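Cell technician, glassware handling (one position, Plosbridge site)

Drimholm is looking for a technician to look after one robot cell. One arm, one gripper, one small camera at the wrist, a covered table and a lot of laboratory glass. If you have read other listings in this field you may be expecting words like "revolutionary" at this point. We would like to hire someone who winces at them too.

The cell picks up glass tubes and lowers them into beakers, or into racks, and takes them out again. A person can do this all day while thinking about lunch. The arm does it well when it has been set up well, and badly the rest of the time, and the difference is almost always something dull: a fingertip pad that has worn on one side, a camera bracket that has been bumped, a cloth that has crept toward the edge of the table. We have been told by two suppliers that their software makes all of this irrelevant. We bought from one of them. We are advertising this job.

What the work is

You would start the cell in the morning and check it before anyone runs it. The startup sheet has 50 lines. Some of them are probably useless, and we would like you to find out which, with evidence, before crossing any out. After that you check the wrist camera against a known target, check the gripper's zero and closing force, look over the cables on the floor and at the arm, and inspect every piece of glass that will go under the gripper that day. Chipped rims go in the bin.

Clear glass is the hard part. It has hardly any color of its own, and what the camera picks up is mostly bright edges and whatever is behind them. We keep a dark cloth on the table for that reason, taped down, and we argue about it regularly. 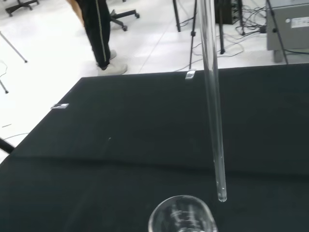 Cell Notes, issue 115, p. 4

With a tube hanging over a beaker like that, the rounded tip is the thing to watch. From the wrist the view is good for judging side to side and poor for judging depth, and a tube held at a slight angle will want a different approach from one held straight. A large part of your afternoon will go on grip angle. You will change one setting, run the same move again and write down what happened, including when nothing did. Manju Dhillon, who has kept the cell going so far, has filled most of a binder this way and will hand it over with you over your first month. Her handwriting is fine. Her opinions of the previous gripper are in capitals.

Creases matter more than you would think, or so we believe. The Kanaujia report, our own internal write-up from last February, blamed folds in the cloth for a run of bad placements. Tzu-hsuan Wan, who runs the group, is not convinced and thinks the lighting had drifted. Nobody has settled it. You could.

Repairs

You would do first-line repairs yourself: pads, fingers, brackets, connectors, cable ties, the occasional fan. Anything inside the arm's joints goes to the service shop at Prumthorpe, who are competent and slow. Last year the cell was down for 434 hours. We don't think the arm itself was at fault for much of that – waiting for parts and looking for loose connectors covers most of it – but the log was kept poorly enough that we can't prove it. Keeping it properly is part of the job.

What we want from you

Experience maintaining some kind of machine that other people rely on. It need not be a robot. Packaging lines, printers, dental equipment and farm machinery would all interest us. You should be comfortable with a multimeter and a torque driver, able to read a wiring diagram, and willing to edit a settings file without help. Programming is welcome but will not make up for a careless hand with the tools. You need to be able to write a plain sentence about a fault.

We do not need a passion for automation. Doubt is fine.

What we offer

Full time, on site, 7:30 a.m. to 4 p.m. with a half-hour break. No on-call. A tool budget, your own bench, and the authority to stop the cell whenever you think it should be stopped, including during visits. Pay is set by the Drimholm technical scale and will be given in writing before any interview.

How to apply

Send a résumé and a page, no more than 200 words, about a fault you got wrong the first time. Skip the cover letter. Address both to Tzu-hsuan Wan, Drimholm, Plosbridge site. Those we invite will spend a paid half day at the cell with Manju, doing the startup checks and one pad change. Bring closed shoes – we have safety glasses in most sizes.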